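Section 4. Kitchen sim: loading the stove counter and first moves

Arik build notes, shared bench copy. Written by Hoi-yan Fang, fixes from Barnabás Pálfi. Do sections 1 to 3 first (install, joint limits, gripper model). If the arm folds up on itself at launch you skipped section 2.

Everything in this section is in the simulator. No power to the real arm yet. Leave the bench supply off at the wall.

4.1 Before you start

Kitchen pack unzipped into the Kuo folder, not next to it
Gripper model set to "parallel, white"
Physics step at 600
Log folder has room. A long run fills it fast.

4.2 Load the kitchen

1. Start Kuo. Wait for the green bar.
2. Open kitchen, then stove_counter. First load is slow, textures are building. Don't click around.
3. Add arm. Pick base point C, the one in front of the counter on the right of the stove. Point A puts the elbow inside the oven door.
4. Press Home. Arm should come up with no shaking. If it buzzes, go back to 2.6 and check damping.
5. Turn on small items and the pot. Items spawn on the counter. Pot goes on the right burners.
6. Step the sim 8 times by hand before you hit Run. Lets stuff settle.

NOTE: the seed decides which small items you get. Write it down. Yuk-lan lost most of a Tuesday trying to get one layout back.

4.3 First pick

1. Mode to Jog. Speed 36 or lower.
2. Bring the gripper over the item from above. Not from the side, the forearm will catch the toaster.
3. Lower until the contact light goes yellow. Stop there.
4. Close. Grip force stays at default for now.
5. Raise straight up, small steps. Then hold and look at the pose from the front camera. 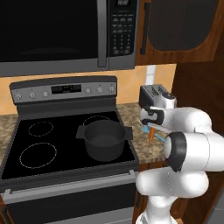 Fig. 4-1. Packaged item held over the right counter, pot on the cooktop.

6. Check the wrist reading. Anything jumping around with the arm still means the grip is on a corner. Open, back off, redo from step 2.
7. Save the pose as pick_hold. Lower case, the script is fussy.

CAUTION: do not use Go To between pick_hold and anything left of the pot. Go To takes the short way and the short way is thru the pot. Use waypoints.

4.4 Waypoints to the stove

You need three. More is fine, fewer isnt.

1. From pick_hold, raise until the gripper clears the pot handles. Save as wp1.
2. Rotate the base toward the stove. Base only. Save as wp2.
3. Move in over the pot and stop. Save as wp3.
4. Play the set at low speed with collisions on. Red flash = a link touched something. The log says which one.
5. Open the gripper at wp3. Raise, then home.

If step 4 flashes on the elbow every time, base point is wrong. See 4.2 step 3. Wen-hsiung got around it by moving the base back a bit, which works but then your reach table from section 3 is off and you have to redo it.

4.5 Low pass over the cooktop edge

Separate run, reload with the spatula layout and pot off. This one is for checking wrist clearance at the front right corner, where the glass meets the counter. The two surfaces are separate collision bodies and the gripper can snag on the join.

1. Home, then jog the wrist toward the corner. Slow.
2. Stop short of the surface. Gripper should hover, no contact light.

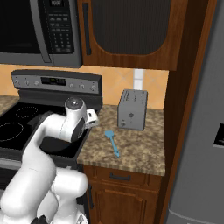 3. Drop one step at a time and watch the distance number, not the view. The view fools you, the arm hides much of the front of the cooktop.
4. When the number goes under the limit you set in 3.4, stop and save as edge_low.
5. Back out the same way you came in. Straight up first.
6. Run the sweep script from edge_low. It does 3000 steps and writes one file. Almost all the time goes to writing, so turn off video unless you want it.

NOTE: Virkus plugin users, the sweep script needs the old file format. Tick "legacy" on export. Man-lok has a converter if you forgot.

4.6 If something goes wrong

Item shoots across the room on close: grip force too high, or physics step got reset. Check step first.
Arm won't leave Home: E-stop box is still ticked in the panel.
Poses saved but list is empty: hit Refresh. Known bug.
Pot missing after reload: wrong layout, see 4.5.

Copy your poses to the Grolside drive before closing Kuo. Closing clears the session. Section 5 uses pick_hold and edge_low.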